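Forum Copropriété et bureaux partagés > Vie quotidienne > Tri, déchets, poubelles

Sujet : Le bac jaune et les gens qui rincent leurs pots de yaourt

erdal_k
Inscrit en avril – 369 messages

Bonjour à tous. Je m'occupe (à temps perdu, donc beaucoup) de l'intendance d'un étage de bureaux partagés. On a voté le tri en réunion un samedi, à l'unanimité, ce qui aurait dû m'inquiéter. Depuis, deux clans. Ceux qui rincent leurs emballages à l'eau chaude avec une conscience de chirurgien, et ceux qui jettent la barquette de taboulé avec le taboulé.
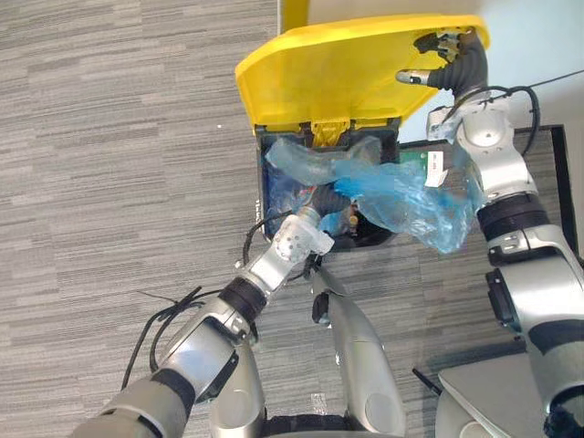
Le premier clan accuse le second de salir le papier. Le second accuse le premier de vider le ballon d'eau chaude. J'ai affiché une consigne au-dessus de l'évier, quelqu'un a corrigé l'orthographe au feutre et personne n'a changé quoi que ce soit à ses habitudes. Ma question est simple : on rince ou on ne rince pas ?

Tillar
Modérateur – 1412 messages

On vide, on ne rince pas. C'est ce que demande notre centre de tri, va voir ce que dit le tien. Racler à la cuillère suffit. La question revient tous les mois, il y a un sujet épinglé que je suis visiblement seul à lire.

laskowska
Membre

Pas d'accord avec Tillar. Vider, d'accord, mais chez nous la collecte passe tous les quinze jours. Un fond de yaourt en plein été, au bout de quinze jours, il demande à participer aux réunions. Un fond d'eau froide, celle qui reste de la vaisselle, ça ne ruine personne.

Tillar
Modérateur

L'eau de vaisselle récupérée, je veux bien. Mais tu sais comme moi que les gens ouvrent le robinet à fond en regardant leur téléphone.

naveen_v
Membre

Puisqu'on y est : et les textiles ? Chez nous ils finissent systématiquement dans les emballages. Chaussettes orphelines, écharpes, une fois un rideau complet avec ses anneaux. J'ai posé une caisse « vêtements » dans le couloir, elle sert désormais de portemanteau. 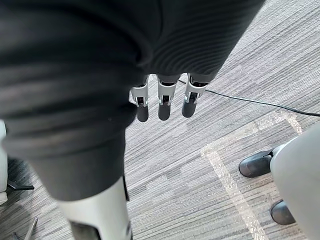

Le pire, ce sont les pulls. Il y a toujours quelqu'un pour soutenir que la laine est naturelle, donc compostable, donc à sa place dans n'importe quel bac qui passe. J'ai demandé à Wojciech Makowska, notre voisin du dessous, ce qu'il faisait des siens. Il les porte. Je n'avais rien à répondre.

erdal_k

Pour les textiles, on a une borne à deux rues. Propres et secs, dans un sac fermé. Même troués, d'après l'autocollant. Un chiffon plein de graisse, par contre, ordures ménagères et on n'en parle plus.

rastero
Membre – 2 messages

Je vais me faire des amis : tout ça est du théâtre. Le camion mélange tout, mon beau-frère l'a vu.

Tillar
Modérateur

Le beau-frère, le sujet était incomplet sans lui. Il y a des bennes à compartiments, rastero. De derrière, on a l'impression que tout part au même endroit.

rastero

Il était sur le côté.

laskowska

Pour revenir à erdal : change le bac de place avant de changer les gens. Le nôtre était au bout du couloir, on y trouvait de tout. Depuis qu'il est à côté de la machine à café, les gens se surveillent entre eux, c'est d'une efficacité un peu triste.

erdal_k

J'y ai pensé. Mais la machine à café est dans le coin salon, et Omprakash Upadhyay, qui partage le bureau d'angle, m'a déjà dit qu'il refusait de boire son expresso avec vue sur les ordures. Je le comprends à moitié – il a quand même passé un après-midi entier à choisir l'emplacement des fauteuils.
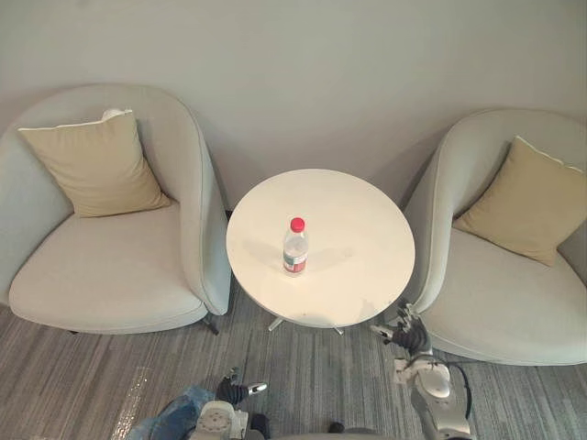
naveen_v
Re : emplacement du bac

Alors deux petits bacs plutôt qu'un gros ? Un près de l'évier, un près de l'imprimante pour le papier. Chez Ballcombe, où je travaillais avant, c'était comme ça, et on se disputait seulement pour la climatisation.

erdal_k

Adjugé, je tente les deux bacs. Pour le rinçage, je mets « vider, racler » sur la nouvelle affiche et je cache le feutre.

laskowska

« Racler », un seul c. Je préfère vérifier avant l'impression.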